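Why the night bus matters more than the tram
Speaker notes, Litunley transport evening, 2 Feb 2022

Opening. Say hi, ask who came by bus tonight. Wait for hands. If it's a small show of hands, fine, move on, don't make a thing of it.

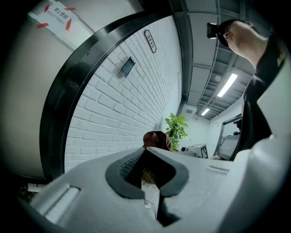
So I grew up in Vevdale, and the last bus home left at 9:40. Everything I did as a teenager was arranged around that bus. I've left movies before the ending. I left my own cousin's wedding before the cake! When they pushed it back to 11:15 it felt like somebody had handed me a second town, one with late diners and people my age in it.

(Slow down here, I always rush this part.)

Now, Druson. Same valley, bigger place, and they got the tram. It's a lovely tram, I ride it every chance I get. But it stops at ten, and the hospital shift changes at eleven. So the folks mopping those floors are walking home along the river road or paying for a cab out of an hour's wages.

I went through the ridership sheets for September. The late bus, the number 3, carried 2,844 people that month. That's on three runs a night with one old bus. On its busiest night it carried 409, and I asked twice if that was a typo. It was the night of the harvest fair and they'd put on extra runs.

Pause for water.

Who rides it? I spent a lot of evenings on it with a notebook, talking to anybody who'd put up with me. Cooks, cleaners, students, a bunch of bakery people heading in when everyone else was heading out. A few older riders who just like it when it's quiet. The bakery people always had rolls, so I recommend sitting in the back.

What they asked for was pretty small:
A light at the Li Street stop.
A timetable you can read without your glasses.
A last run that waits for the train when the train is late - this came up over and over.

If someone asks about money: the light and the new timetables are cheap, the waiting is trickier because of driver hours. Don't guess at a number. I did that last time and had to take it back by email.

If someone asks about the tram: be nice. I'm not against the tram. I'd love it to run until midnight too, but that takes new track crews and a new contract, and the bus could change by summer.

Skip this bit if we're running over: the story about the driver who kept a lost umbrella on the dash for a whole winter, and the lady who finally claimed it in April.

Wrap up. There's a sign-up sheet by the door for anyone who wants to ride along and take notes. We have around 200 signatures on the Li Street petition so far, and it's on the same table. Pens are in the coffee can. Take questions until they turn the lights off, then walk over to the stop together - the next number 3 is at 9:50.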